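Lists > Pekby-users > Archive > Garment folding

Re: how many jackets is enough?

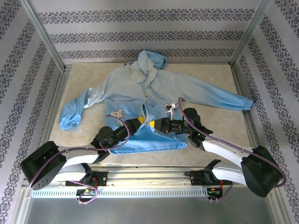 Blue hooded jacket, both arms in at the middle

Print this message | E-mail this message

Hi Rainer, hi all,

Rainer Kleinschmidt wrote:
> We're at 406 episodes on towels and the policy looks fine, so I'd
> like to move to jackets at the Sauerland site. Do you start every
> episode from the same flat pose, or mess it up first? And do you
> keep the ones where the operator fumbles?

Oh good, somebody else doing jackets! We've been at it since September and I have opinions now.

Start flat, yes, but please not the same flat every time. Our first 100 were all laid out so neatly (hood to the back, sleeves just so) that the policy got lost whenever a sleeve came down at a different angle. Now the sleeves go wherever they land, one down and one straight out is fine, and if the bottom hem has flipped over on itself we leave it like that and hit record.

Fumbles - keep them if the operator recovers within the same episode. Missed the cuff, went back, got it? That's gold. If you had to reach in with your own hand, throw it out. We tag the keepers "retry" in Vevico so you can weight them later.

The thing I'd watch most is the middle of the jacket. With both grippers working close to the zipper it's easy to bump them together, and new operators get nervous and slow way down, and then you have a pile of slow episodes teaching the arms to dawdle. We had people practice on 3 old shirts first and it helped a lot.

Total so far is 3737 across all garments, jackets being the smallest pile by far. I can put a batch on the Prurkum share tonight if you want to compare notes. What frame rate are you saving at?

Zdeňka Paulík

Last updated: 4:40 pm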